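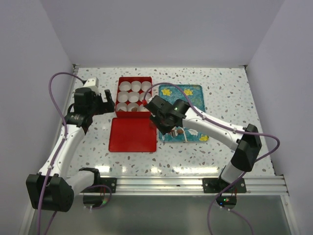
A white surface with grey, brown and bluish flecks.

Dreroven, which makes speckled worktops and floor tiles, is to start taking back offcuts from fitters in August. The material will be crushed and reused at the company's Drakholm plant, where a second crushing line has been installed.

The line is rated at 3,000 tonnes a year. In a trial that ended this spring, the plant accepted 1,837 loads from fitters and kitchen workshops. Most were sink and hob cut-outs, with smaller quantities of edge strip and broken tile.

Incoming material is sorted by binder type. Cement-bound pieces go straight to the crusher. Resin-bound pieces are first checked for backing mesh and adhesive, both of which block the screens. The crushed stone is washed, dried and graded into four sizes. Anything finer than the smallest grade is sold as filler for paving beds.

The recovered chips can make up as much as a third of the stone content in a new slab. Above that level, test pieces made during the trial showed more variation in colour between batches, particularly in white and pale grey mixes. Brown and blue chips were less affected and will be offered in a wider range of blends.

"Colour is the limiting factor for us. Strength has been within the normal range since the first month," said Magdolna Halász, technical manager at Drakholm. "A customer who buys two slabs a year apart expects them to match, and with mixed returns we have to work harder at that."

Slabs with recovered content will carry a separate batch code on the underside. Fitters are advised to order all pieces for one room from the same batch and to lay them out dry before cutting. Cleaning and sealing instructions are unchanged.

Collections will run from 11 depots at first. Fitters must book a slot and deliver the pieces on a pallet or in a rigid bin, with a maximum weight of 800 kilograms per delivery. Laminate, solid timber and ceramic sinks will be refused. There is no charge for clean material. Loads with sealant or timber packing still attached will be charged at the depot's normal waste rate.

Barrientos, the haulage firm that handled the trial, will move the material from the depots to Drakholm on return journeys after slab deliveries. The depot at Cernbridge will open later than the others while its yard is resurfaced.

Dreroven has not said whether the service will be extended to householders. Booking forms will be available from depot counters before the start of collections.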